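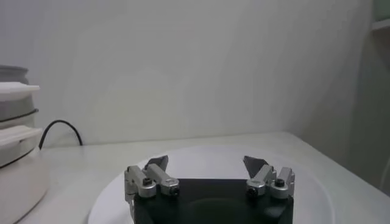 Morness Ladies end of season talk, 07/07/2021
Speaker notes, Ruxandra Manole

Start once people have sat down. Thank the Sellgate club for the use of the hall. Keep it to half an hour, then questions.

1. Where we were

We went into the season with nine players and no tall centre. Two of last year's starters had moved away for work. Training was outdoors until May, on the court behind Sellgate school, which has one good hoop and one that leans.

Say plainly that the short season made it hard to judge anything. Don't dwell on it. Everyone in the league had the same problem.

2. The results

Won five, lost four. Final total was 273 points in the regular games, plus the cup tie. Low scoring, and we knew it would be. We had hoped for fourth place and came third.

Go through the Plosum away game here. We were eleven down at half time and lost by two. The second half is the best we played all year. We stopped trying to pass inside and let the guards shoot.

Then the home game against Chan. Lost it at the free throw line. Seven missed in the last quarter. I'll say this with the players in the room, they have heard it already.

3. What we changed

Defence first. We moved from a zone to player-to-player after the second game. The zone was leaving the corners open and every side had someone who could hit from there. It took three weeks before people stopped drifting back to their old spots.

Free throws. After the Chan game each player took 200 a week, written down on a sheet. Some did them before work. We were better from the line in the cup tie, though one game doesn't prove much.

Substitutions. I was leaving the starters on too long. With nine players you need to use all nine, and I used seven. My mistake. From the Plosum game on, everyone got minutes in the first half.

(Pause here. Ask if anyone wants to say something about the rotation. If not, move on.)

4. The cup tie

Short version. We drew Chan again, at their place. Level at the end of the third quarter. They had a run of eight points while we turned the ball over on the press, and we never got it back. Lost by six.

The press break needs work. We only have one play for it and Chan knew it. If there is a whiteboard, draw it: ball in to the near side, guard cuts to the middle, forward comes back to halfway. The trouble is the pass to the middle. If it's late, it's a steal and a lay-up.

5. Next season

Two players are coming up from the under-18s. Don't name them tonight, forms aren't signed.

Indoor court booked at Sellgate for one evening a week. We asked for two. Still waiting to hear about the second.

Shoes and kit: same shirts, new shorts. Sizes to me by the end of next week.

Pre-season fitness starts on the field. Running for the first fortnight, ball work after that. Anyone with a knee or ankle that has been bothering them should get it looked at over the summer and tell me before the first session.

Friendlies: Plosum have said yes to one at home. Waiting on Chan for a date.

6. Questions

Likely ones: fees (same as last year), lifts to away games (list on the door), whether we will enter the cup again (yes).

If asked about a second team, the answer is we need at least sixteen signed before the league will take the entry.

Thank the parents who ran the scoring table. Teas at the back.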